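Skillanex Tabletop Sorting Set

Can a machine tidy up after children yet? On a flat board with small blocks, partly. Pushing a block across to its match is within reach of a single arm. Clearing a living room floor is still a long way off.

The set comes with a board, blocks and 58 practice tasks. Setting up takes 2 people. Arm sold separately – see Omamby mounts.
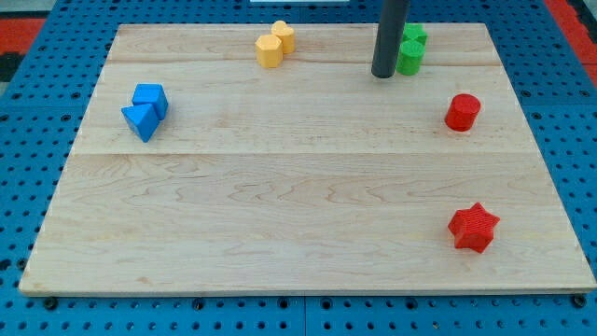
Blocks in blue, yellow, green and red on the wooden board.

Weight limit per block: 296 g
Warranty: 3 years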